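Section 8. Claiming a campus visit credit in Lunine

Lunine advertises the visit credit as automatic. Do not count on it. Students have 72 hours after a college tour to claim it, and the app sends no reminder.

1. Open Credits and choose Campus Visit.
2. Enter the 10-digit code from the admissions desk.
3. Tap Submit, then save the confirmation page. The "Saved" banner only means the form went out.
4. Check the balance the next day. If it has not changed, call the help line.

Note: The listed value is the most a college may offer. Ask the aid office, in writing, whether it stacks with other grants.

Caution: Staying overnight does not extend the deadline, whatever the welcome packet says.

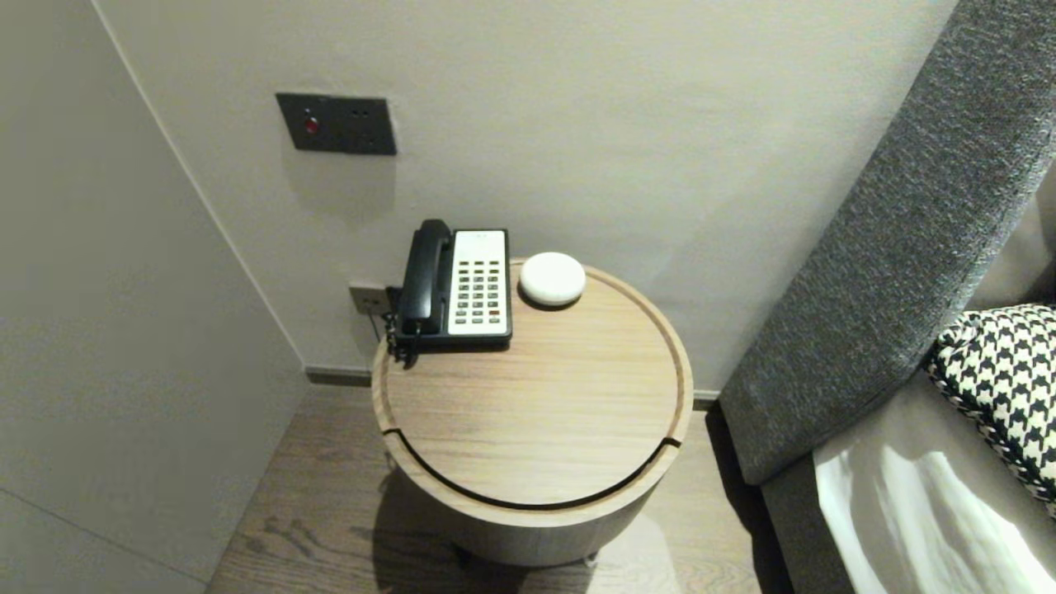

Figure 8. Side table with landline telephone.

5. Write down the case number. Chat transcripts are deleted when the window closes.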